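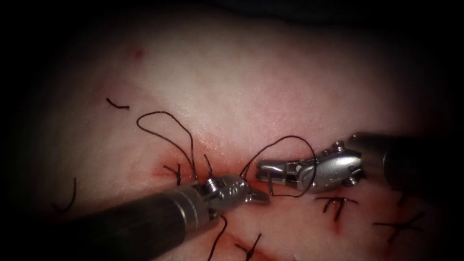

Rui Serrano
Systems support, Tellthorpe teaching building

Ticket: Night backup of the teaching file server stops before the end
Opened: 03/09/2001
Priority: normal, raised to high on the second day
Status: closed, see last entry

Problem as reported

The night backup on the file server at Tellthorpe does not finish. The job starts at the correct hour, writes to the tape for a long time, and then stops with the message "device not ready". In the morning the tape is still in the drive and the log of Herari says "incomplete". The same job at Tudstead, with the same version of the software and the same model of drive, finishes every night.

I was asked to write down all the steps, also the ones that gave no result, so that the colleague at Tudstead can follow them if the same thing comes there.

Entry 1

I read the logs of the last two weeks. Before that the logs are overwritten. The job was complete on every night of the first week. In the second week it failed three times, but not on consecutive nights. The size of the backup did not change much between a good night and a bad night. So I do not think the tape is simply full.

I cleaned the drive with the cleaning cartridge and started the job by hand after the last users had left. It completed. I did not close the ticket, as one good night proves very little here.

Entry 2

Failed again. The log shows that it stopped in the folder of the lecture material, after 3330 files. I looked at the last file in the list and at the next one. Both open normally on my workstation. I copied the complete folder to a local disk and there was no read error.

I changed the tape for a new one from a sealed box. I also wrote the date of first use on the label of each tape in the set, and I ask everybody to please continue with this. Five tapes in the set had no date at all and I cannot say how old they are.

Entry 3

Failed again, with the new tape. This time it stopped in a different folder, the one with the timetables, which contains only small files. For me this means that the files are not the cause. I have told this to the teaching office, who were worried that their material was damaged. It is not damaged.

Things I have excluded until now: the tape, the dirty drive head, one bad file, the free space on the server, the password of the backup account (it does not expire).

Entry 4

I telephoned Tremblay, where we bought the drive. The person on the line was patient and asked for the firmware number of the drive and for the kind of cable. The firmware is the same as at Tudstead. He asked me to check the terminator at the end of the SCSI chain. I must say that I had not thought about it, because I believed that nobody had touched the chain for a year.

I opened the cabinet. The terminator is there and it sits well. But between the drive and the terminator there is now also an external disk, which is not on my plan of the cabinet. It was connected for the picture archive, when the old disk became too small. The setting wheel on the back of this disk says 3. The tape drive has also 3.

Two devices with the same number on one chain should give trouble at once, at least this is what I have learned. I asked Tremblay a second time. The answer was that the external disk is switched off most of the day, and a disk without power usually does not answer on the chain. On the nights when somebody forgets to switch it off, or switches it on for an early copy, there is a conflict. This fits with the three bad nights in the log, but I can not prove it for each one.

Entry 5

The archive disk holds the pictures for the course pages. I made a full copy to the server before I changed anything, some 130 pictures, and opened a few of them from the copy to be sure that they are readable.
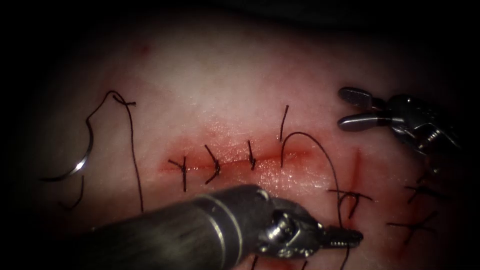 Three tied stitches in black thread, with a long strand on the right side.

All those which I opened were fine. The names of the files are not consistent (some have spaces, some have capital letters, a few have both), but this is a question for the teaching office and does not disturb the backup.

After this I did the following, in this order:

Server shut down, drive off, disk off.
Setting wheel of the disk changed to 5.
All the connectors removed and put back. One of them had only one of its two clips closed.
Disk on, drive on, wait until both lights are steady, server on.

The server now shows both devices with their own number. In Herari the tape drive had to be selected again in the job, otherwise the job waits for a device that it does not find. Please do not forget this step, I lost half an hour with it.

Entry 6

Test by hand with the external disk switched on during the complete job: finished, no message. Test with the disk off: finished. Test where I switched the disk on in the middle of the job: it stopped with "device not ready" again.

So the number was one part of the problem and the switching is another part. A device on the chain should not be switched on or off when the tape is running. I have put a label next to the switch of the disk with the words "Leave on". The disk is a little noisy, and the people at the desk near the cabinet have agreed to live with it until June, when the cabinet will be moved.

Entry 7

Six nights complete, one after the other. I restored one folder from the last tape to an empty directory and compared it with the original. No differences.

Still open, in a separate ticket:
The logs must be kept longer than two weeks.
The plan of the cabinet must show the archive disk.
Tudstead to check the numbers on their own chain and write the result in their copy of the plan.

Closed by R. Serrano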